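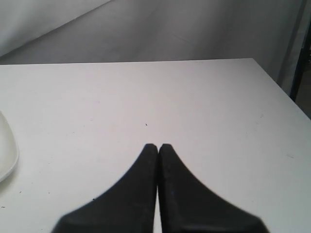 I've been thinking about bus timetables again, which my family will tell you is nothing new. Specifically the paper kind, the folded sort you used to pick up from a rack by the driver and stuff in a kitchen drawer with the takeaway menus. Prellgate has stopped printing them. The last lot went out in November and there won't be any more, and when I asked at the enquiry desk I was told, quite kindly, that everything's on the app now.

Well, I have the app. I use the app! I'm not writing this with a quill. But I think stopping the paper ones is a mistake, and I want to have a proper go at saying why, because every time I bring it up in conversation people assume I'm sticking up for the elderly. I'm not, particularly. My mother is better with her phone than I am. I'm sticking up for me.

My bus is the 41, which goes from Okham into Prellgate by way of Pandwood and takes the long way round the reservoir. I've been catching it for years. For most of that time I had the timetable stuck to the side of the fridge, and without ever sitting down to learn it I knew the whole day. I knew there was a gap after lunch when the driver had his break. I knew the early evening ones bunched up and then went quiet. I knew that if I missed the last one from the market I could walk down to the bridge and get the Koppel bus, which drops you at the top of our hill with a bit of a trudge. I never looked any of that up. It soaked in while I was waiting for the kettle.

The app doesn't soak in. You ask it a question and it gives you an answer, and a good one usually, with a little bus crawling along the map. Next bus in nine minutes. Lovely. But it only ever tells you about the journey you've asked about, and then the answer's gone, and tomorrow you ask again. I've been using it for two winters and I couldn't tell you what time the first bus goes on a Sunday. I'd have to ask.

And asking isn't the same as looking. This is the bit I find hard to explain. When you look at a whole timetable spread out on a table you see things you weren't after. You notice that there's a bus that goes on past Koppel as far as the coast, twice a day in summer, and you think, hang on, we could do that. We did do it, as it happens, with sandwiches and a windbreak, and it rained, and it's still one of the best days out we've had. I would never have typed that village into a search box. I didn't know it existed. It was just sitting there at the bottom of a column in tiny print.

I had a long argument with my friend Wanda Tokarz over this. Wanda used to work in scheduling for a bus firm (a different one, a long way from us) and she thinks I'm being soft in the head. Her point is that paper timetables were wrong nearly as soon as they were printed. Roadworks, school terms, a driver shortage, and suddenly the thing on your fridge is telling you fibs. She says she spent half her working life fielding angry calls from people standing in the rain holding a leaflet that was three months out of date. And printing them costs money that could be spent on drivers. I can't really answer that one. If you told me it was leaflets or the last bus home, I'd take the last bus home and shut up.

But I don't think it is that choice. Prellgate's own notice said the final print run was 3512 copies, and I can't believe that many bits of folded paper were keeping a bus off the road. They've found money for new screens at the interchange, the big bright ones, and one of those has been showing a software update message since I don't know when. I stood under it last week with a dozen other people, all of us peering up and then down at our phones like pigeons.

There's another thing too, and it's a bit more serious. A printed timetable is a promise. Somebody wrote down that a bus would leave Okham at a certain time and handed it to you. If it didn't come you could wave the leaflet at them. When it's all live times and little crawling buses, the promise goes soft. The bus that was due at ten past quietly becomes due at quarter past, and then it disappears off the list altogether, and there's nothing in your hand to say it was ever meant to come. I rang to complain about one of these vanishing buses and the man on the phone said he couldn't see it either. As far as he was concerned it had never been on there. I felt like I'd made it up!

Wanda says that's a records problem and nothing to do with paper, and she may well be right. She usually is, on the technical side. She also says that if I want a paper timetable I could print the PDF. I tried. It comes out across 4 sheets with the Pandwood stops on a different page from everything else, and the footnotes so small that I had to guess whether the little letter was an S or an 8. I taped it together and it looks like a ransom note.

So what I'd ask for is quite modest. Keep the app, keep the screens, mend the one that's broken. Then print one decent sheet a year for each route, put a date on the front so we all know how stale it is, and leave a stack of them in the library and the post office. Charge me for it if you must. I'd pay a pound, easily. I signed the petition at the library along with everyone else, and when I last looked it had 577 names on it, so I'm clearly not the only one with a gap on the side of the fridge.

In the meantime I've gone back to my old copy, the one from before the changes. It's wrong about the mornings and it's got jam on it, but the evenings still seem to be right, give or take. I got home on it yesterday. The app said there wasn't another bus until twenty to eight, and I had a feeling about the Koppel one, so I walked down to the bridge and there it was coming round the corner with its lights on.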